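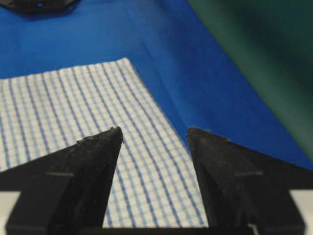 Lâm Đào objected to the first draft of these rules on the grounds that a fingertip check before every session would be skipped within a week unless the log had a field for it. The field was added. It is called tips_checked, and a session without it does not pass intake.

Romia Cloth Handling Set: README and recording rules

Version 1.2, March 2026

What is in the set

The set holds 763 episodes of a two-finger gripper working with small cloths on a tabletop. Each episode has wrist camera video, joint positions, gripper opening and a one-line task note. Tasks are limited to pick up, fold once, fold twice, drag to a marked spot, and flatten. Episodes were recorded at two sites, Gilmartin and Warkley, under the same rules. Differences between the sites are listed in sites.txt.

Folder layout

episodes/ one folder per episode, numbered from 0001
logs/ one session log per operator per sitting
rejects/ episodes that failed intake, kept with the reason code
sites.txt
rules.txt the section below, as a separate file

Rules for recording

1. Check both fingertips before the first episode and again after any contact with the bare table. Look for lint, fibers, scuffs and burrs. Remove lint and fibers with a dry brush. Do not use tape, which leaves glue on the ridge.

2. Scuffs are allowed. A burr that catches on a cloth is not. Change the finger, write the new finger number in the log, and start a new session.

3. Lay the cloth flat before a pick-up or fold episode. Small wrinkles may stay. A turned-under corner must be opened out. Flatten episodes are the exception and start from a dropped cloth.

4. Both fingertips must be visible to the wrist camera at the start of the episode. If they are not, the mount has moved. Stop and recalibrate.

5. Use a table cover that contrasts with the cloth. Do not put a white cloth on a white or cream cover.

6. Items other than the cloth may stay on the table if they are outside the path of the arm. Write "other items: yes" in the log. Do not move them partway through an episode.

7. Hands stay out of the work area while the arm is enabled. Anyone who needs to reach in says "stop," waits for the operator to disable the arm, and only then reaches. The operator repeats the word back.

8. Maximum closing force is set in the Stirodlow controller file and is locked. Operators may lower it for thin cloth. Raising it needs a second sign-off in the log.

9. A failed grasp is kept. Mark it result=fail and go on to the next episode. Do not rerun the same start position to get a better one.

10. If the cloth is dragged off the table, end the episode there. Do not put it back with the recording running.

Video and storage

An episode can run up to 3000 frames. Anything longer is cut off by the recorder and marked result=timeout. Episodes under 800 frames are checked by hand at intake, as most of them turn out to be false starts.

Finger service

Finger pads are replaced after 2000 closings, counted by the controller, whether or not they look worn. Used pairs are bagged together with the finger numbers written on the bag. Never mix a new left finger with an old right one.

Known problems

The gripper opening value lags the video at Warkley in the earliest sessions. The affected episodes have lag=1 in their log.

Reason code R4 was used for two different faults before version 1.1. Read the text note as well as the code.

Some task notes say "towel" and others say "cloth" for the same item. Treat them as the same word.

The April release will add a start_state field and drop the old color field, which was filled in differently at each site.

Reporting errors

Send the episode number, the frame number and a short note to the Romia data desk. Corrections go into changes.txt, and episode numbers are not reused after a removal.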